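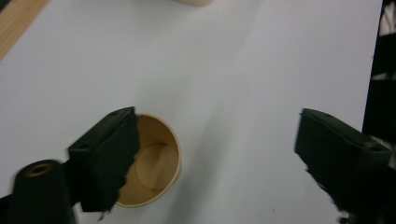
The log for cell 426 at Tindport began on 14 May 2022 and was kept in pencil. I inherited it with the bench, a hex key set and a box of spare foam. The first entry read: "Left finger closes late. Do not adjust yet."

There was no second entry on the subject. The technician before me had transferred to Clurnthorpe, and the log went on to other things - a cable tie, a loose marker plate, a request for better lighting.

I checked the left gripper the way the Pollock manual says to. Handle off, trigger linkage out, pivot cleaned, one drop of oil. I put a strip of paper between the fingers and pulled. The strip held. I reassembled it and ran 60 closures by hand, watching the position readout. On 12 of them the left finger arrived after the right. The others were clean. I wrote the numbers under the old pencil line and left the adjuster alone.
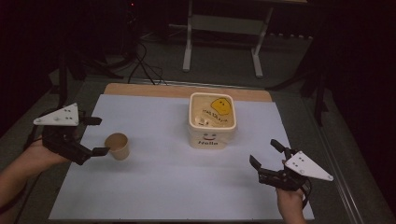 Left and right units over the bench paper, jaws open.

The right unit gave no trouble. It had come from the Wollgate line with a newer spring, and for an hour I considered swapping springs between the pair. That would have moved the fault or kept it where it was, and either result would have told me something. It would also have ended the log as a record of one machine. I made coffee and didn't swap them.

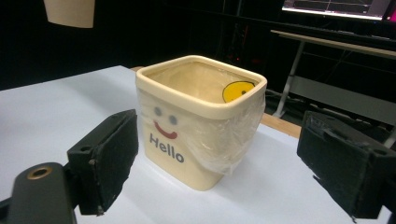
Foam is the part of a finger that wears first, and the manual gives it one paragraph. It says to replace the pad when the backing shows. It says nothing about edges. I set the gripper with its fingers on either side of the mug that says Hello, plastic wrap and all, and looked at the pads before closing. The edge of the left one had started to fray. I closed slowly. A tuft folded under at the hinge side, and the readout hung for a moment before it settled. I opened, closed again, and the tuft stayed flat.

I trimmed the tuft with a scalpel and ran another 60. None late.

In the log I wrote: "Left pad trimmed at hinge side. Linkage not adjusted." Then I called Clurnthorpe and left a message with the cell number and the result. The reply came the next morning, one line, no greeting. It asked whether the lighting had been fixed.

I went back through the pages to find the request, and ordered a lamp.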